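Standska Pro Return: Two Months of Rebounding for Myself

I shoot in my driveway most nights after the kids are in bed, and for years my routine has been one shot, one jog to the hedge, one shot, one jog to the neighbor's recycling bins. So when my sister-in-law Océane Lachance told me her rec team had picked up a Standska Pro Return and would not shut up about it, I ordered one before I'd even finished my coffee. No regrets so far (well, a couple, I'll get to them).

The Standska is a ball return, meaning a net and a chute that hang under your rim and send the ball back to you, makes and most misses. You clip it on, pull the chute toward the spot you want to shoot from, and go. No motor, no app, no charging cable, which I love, because I already have a drawer full of dead shot trackers.

Setup took me most of a Saturday-type afternoon, the kind where you keep stopping for snacks. The instructions are all drawings and the drawings are tiny. Step 7 shows the rear bracket going on upside down, or at least upside down compared to how it ended up working on my hoop! I called my buddy Gaurav Rana over to hold the ladder and he figured it out in a minute by ignoring the booklet and looking at the bolts. Have a second person there. The frame isn't all that heavy but it wants to swing while you're tightening things, and it caught me in the ear once.

After that, bliss. The first night I put up 123 shots without leaving the free throw line except to chase three bad ones. I used to get maybe half that before I was winded and cranky. By the end of the first week I'd logged 1,890 (yes, I keep a notebook, my wife thinks it's hilarious) and my left elbow had stopped flying out, mostly because I had enough reps in a row to feel it happening.

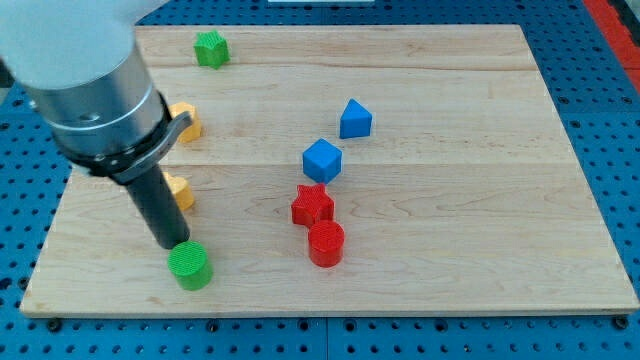
Let me talk about the return itself, because that's what people ask me. On makes it's close to perfect. The ball drops through, rolls down the chute and comes out at a nice easy bounce to my waist. Misses are more of a mixed bag. Short ones off the front rim nearly always get caught, and long ones off the back iron sometimes sail right over the top of the net, especially if you shoot a flat ball like I do. You also have to aim the chute yourself every time you change spots. It's held by a collar with a lever tab, and you flip it open, swing the chute, and flip it shut. Mine was stiff as anything for the first few days. It has loosened up since, and now I can do it one-handed with the ball on my hip.

From the corners I'm less impressed. The chute turns far enough, technically, but the ball loses steam on the way and tends to die a few feet in front of me. Our driveway slopes toward the garage, so some of that is on my driveway and I can't blame Standska for the whole thing. Socorro Henao, who coaches my daughter's team, tried it on the flat court at their gym and got better results from the right corner and the same sad little roll from the left.

I tried the Skukance version before this one, borrowed it for a weekend. It's cheaper and it folds smaller, and if you've got a garage like mine that matters. But the net sags, and once it sags the ball just sits up there like an egg in a nest and you're out with the broom handle poking at it. The Standska net is tighter and has stayed tight through a lot of rain. There's a bit of rust starting on 2 of the bolts, which bugs me at this price. I've put some grease on them and I'll see how they look by December.

My daughter uses it more than I do now. She's eleven and shoots from in close, and for close shots the return comes back pretty fast, so I move the chute off to the side for her or she gets it in the shins. Her friends line up and take turns and the whole thing shakes when they hang on the net, so there's a new rule about hanging on the net.

Would I buy it again? Yep, for free throws and anything straight on I'd buy it tomorrow. If you mostly work on corner threes, try somebody else's first. And get the bigger bag of straps if they offer it at checkout, the ones in the box were too short for my pole and I ended up using bungee cords.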